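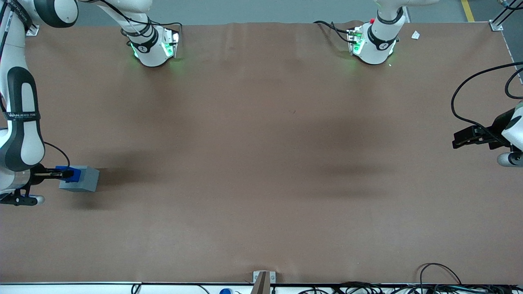
Cleaning and Storing Game Controllers

Most controllers that get thrown out for sticky buttons only need a cleaning. Set aside half an hour and do every controller in the house at once.

What you need
Cotton swabs
Wooden toothpicks
A soft, dry toothbrush
Isopropyl alcohol, 70% or higher
Two lint-free cloths

Outside of the shell
Turn the controller off and unplug it. Take out the batteries if they come out. Run a toothpick along the seam where the two halves meet, holding it at a low angle so it doesn't scratch. Brush the loosened dirt away, then wipe the shell with a cloth dampened with alcohol. Don't pour or spray anything directly on it. Go easy on painted logos and soft rubber grips, and test a small spot first.

Sticky buttons
Dampen a swab, squeeze out the extra, and work it around the edge of the button while pressing it down. Press the button 14 times or so between swabs. If it still hangs up after the third swab, the dirt is underneath and the shell has to come apart. Check whether that ends your warranty before you pick up a screwdriver.

Stick drift
Tilt the stick to one side and brush around the base, then turn it and do the next side. Recalibrate in the settings menu afterward. A worn stick will keep drifting no matter how clean it is.

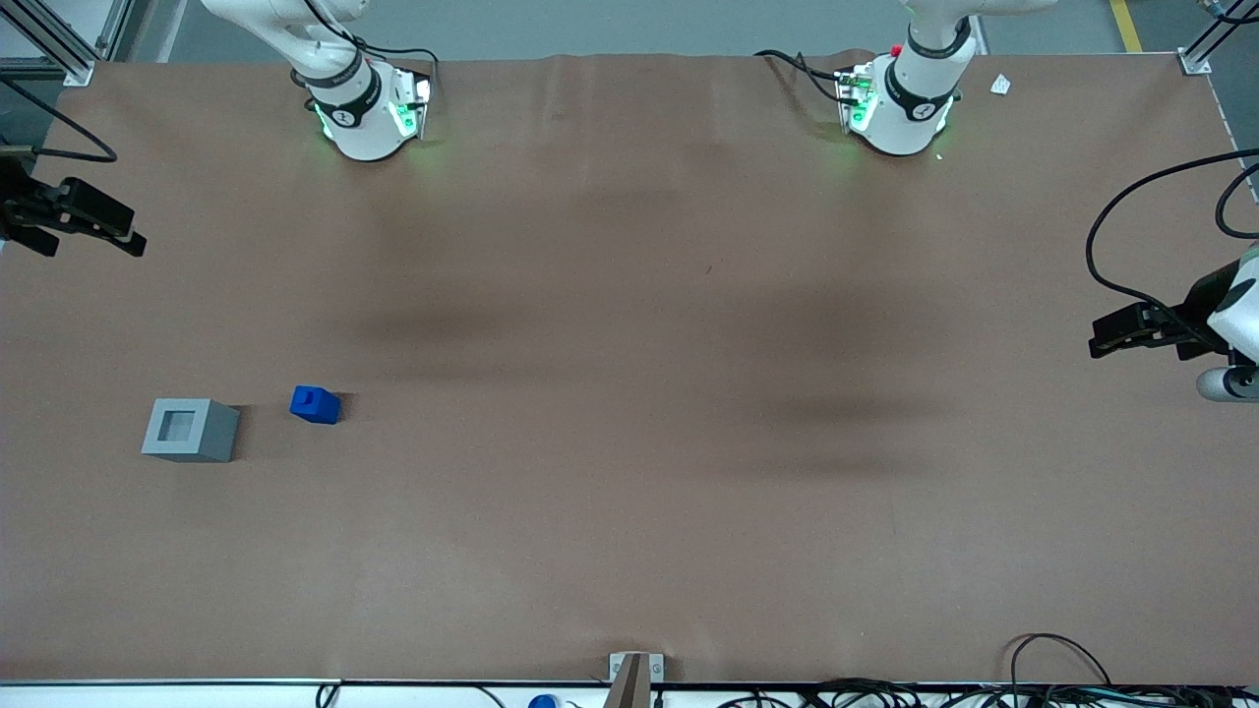
Small blue cube next to a gray block on a brown paper tabletop.

Cords
Coil charging cords in loose loops and hold them with a hook-and-loop strap. Wrapping a cord tightly around the controller strains the wire at the plug. Write the name of the device on masking tape near the plug end.

Storage
A shallow drawer works better than a deep bin. Lay controllers face up so nothing rests on the sticks. Take disposable batteries out of anything you won't use for a month. Rechargeable ones do better put away half full, with a top-up every few months.

Keep the drawer away from heating vents and sunny windows.

Tips collected by Eirini Mavromatis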